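Subject: Re: [farnbridge-makers] Open day at Kesance, anyone go?

On the list, Jamila Paul wrote:

> Did anybody make it to the Kesance open day? I had the kid with a fever. I'd like to know if it's worth asking them to do one for our group, and whether they let you touch anything or it's all behind a rope.
>
> Jamila

No rope. They hand you a gripper within 15 minutes of your signing the waiver, which was one page and mostly concerned with tripping.

The pitch is that you do the chore yourself, holding the gripper, and the arm learns from the recording later. I asked where the arm was. The arm was at Zarkthorpe, being serviced. So I went to a robot open day and the part of the robot was played by me. I was fine in it, I thought. A bit stiff.

You get a short lesson first. Squeeze slowly, keep the fingers where the camera can see them, don't wave. Everyone waves. My job was moving things from one side of a table to the other, and I managed 6 good runs before my wrist filed a complaint. The woman ahead of me did 73 and looked ready for more, so it may be a question of character.

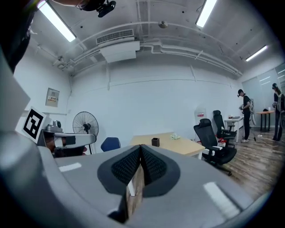

They were decent about questions. I asked how many runs it takes before the machine can do it alone and got "more than 100," followed by a long look at the ceiling. Parking is behind the Sarkar building and the sign for it faces the wrong way. Coffee was free and tasted it.

So yes, Jamila, I'd ask them. Go for a morning slot, it filled up after lunch and the talk got cut short. Bring flat shoes and don't wear a big watch, mine kept catching on my sleeve. I have the sign-up person's email somewhere and will send it off list when I find the flyer.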